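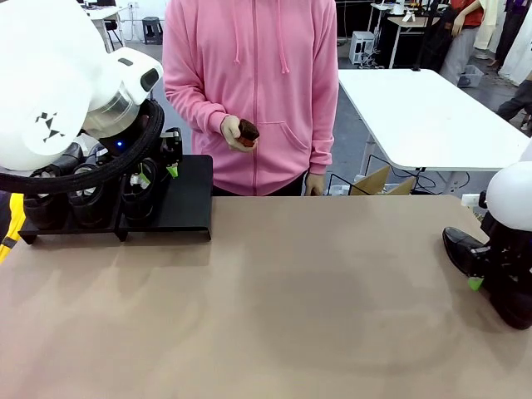 November, a little after 4 in the afternoon

Third go at the walnut stain and I think we're finally getting somewhere, though I said that last time too, so take it with a pinch of salt. I boiled the hulls on the back burner for most of the morning (windows open, sorry to everybody on the second floor) and strained them twice through an old pillowcase. The first two batches came out thin and a bit gray on the ash. This one has a lovely warm brown to it, close to strong tea, and it only took two coats!

Sanding matters more than I wanted to admit. I took four of the ash offcuts to 154 grit before I noticed my own handwriting — it should say 150, and I'm leaving the label on the tin as it is because it made Évan laugh. The other four I stopped at 60, and they drank up the stain like a dry garden and went nearly black along the grain. Handsome on a bench, maybe, but far too blotchy for the Vestergaard chairs.

Évan Leblanc came by after lunch and suggested wetting the wood first and letting it dry overnight, then knocking the fuzz back with a worn scrap of paper. His grandmother did her kitchen shelves that way. I've set two pieces aside to try it, marked E on the back in pencil.

Still to sort out: how long the stain keeps in a jar. The first batch grew a skin within a week, so this one has gone in the fridge with a splash of vinegar — please, please don't drink it. If you're ordering from Bunance, we're down to the last of the shellac flakes, and I'd like the blond kind again.

Wax test tomorrow on the 150s.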